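Plastic bowl

A plastic bowl is an open, round vessel molded from plastic and used for eating, mixing and storing food. It is lighter than a ceramic or glass bowl of the same size and less likely to break when dropped. Plastic bowls are common in family kitchens, school cafeterias and campsites.

Manufacture

Most plastic bowls are made by injection molding, in which melted plastic is forced into a steel mold and cooled. Polypropylene is widely used for everyday bowls. Melamine, a harder material, is pressed under heat instead. Color is usually mixed into the plastic before molding, so a scratch shows the same shade underneath. The finish depends on the mold - a polished one gives a glossy bowl, a textured one a dull surface.

Sets and colors

Bowls are often sold in sets of mixed colors, which helps members of a household tell their dishes apart. The Trendari set, first sold in Udine, came in 17 shades, most of them pastels. Bowls of one shape can be nested to save shelf space.

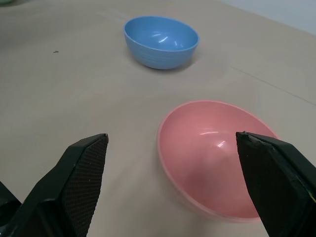

Glossy plastic bowls in blue and pink

Opinions differ on how long a colored bowl stays presentable. Jabłońska writes that pale shades should be kept away from tomato sauce and turmeric, and that a stained bowl is still perfectly good for washing berries or holding clothespins.

Care

Many plastic bowls can go on the top rack of a dishwasher. Melamine should not be used in a microwave. Scouring pads leave fine scratches that hold stains and grease - a soft sponge is preferred. Cracked bowls should be thrown out.

See also: Mixing bowl, Tableware, Melamine resin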